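The gripper that was good on paper

Simulated trials sell hardware. We spent a month asking how much they deserve to

18 March 2026

Every gripper maker now has a virtual twin to show you. You download it, drop it into a simulator, and within an hour you are watching a tidy pair of fingers do tidy things. The demo for the Bikata is very good. So is the one for the Pivomitz. Neither tells you much about what happens when a wet carrot turns up.

We had both on loan, along with the Umier, a cheaper three-fingered design, and we ran them first in software and then on a bench. The software was Pyo, a small simulator that does contact physics well enough and rendering rather badly. We gave each gripper 342 attempted picks in Pyo and 199 on the real arm. The real number is lower because real picks are slow and real things roll under the radiator.

In Pyo, the two-fingered models were hard to separate. Both closed squarely, both held, and the company brochures could have been written from the results. The Umier looked clumsy beside them. If we had stopped there, this would be a short and rather expensive recommendation.

It is worth looking at what a wrist camera gets in one of these virtual rooms. With the fingers open and nothing between them, most of the view is a flat dark maroon with no grain, scuff or speck of dirt on it. There are a couple of windows towards the top, one of them leaning over at a steep angle, and a wedge of brighter red at the left. Any vision system ought to find its own fingers against that. The light grey inner faces could hardly stand out more. I would like to meet the workshop that looks like this.

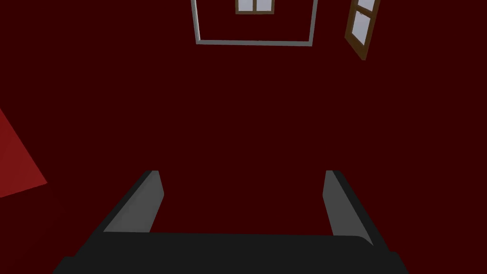
What changed on the bench

The order changed, for a start. The Pivomitz, which had been level with the Bikata in simulation, fell behind as soon as it met anything soft. Its fingers are stiff and its smallest closing force is still too much for a ripe plum – we lost 10 of them before we gave up on fruit. The maker says a firmware update due in August will sort this out. Perhaps it will.

The Bikata held up better, though its camera mount worked loose twice and each time the calibration went with it. Fixing that took longer than the picks did. Pyo has no loose screws, so it had nothing to say on the matter.

The Umier was the awkward one. It dropped more in software than either rival and dropped fewer on the bench, mainly with odd shapes: a bicycle pedal, a bag of rice, a tap fitting. My guess is that its rubber pads give in a way the simulator's contact model doesn't bother with. It is a guess, and I would not buy a fleet of them on the strength of it.

Controllers, briefly

We tried the same arm with two controllers and saw less difference than the price suggests. The dearer one shaved a little off each cycle. It also took six restarts to recognise the Bikata, and its error messages are a disgrace.

Should you trust the twin?

For checking reach, cable runs and whether the fingers will foul the edge of a crate, yes. Simulation is cheap and it saved us from at least one bad bracket. For choosing between grippers, I would ask the seller for a loan unit and a box of your own worst parts. If they offer you another download instead, keep your money for now.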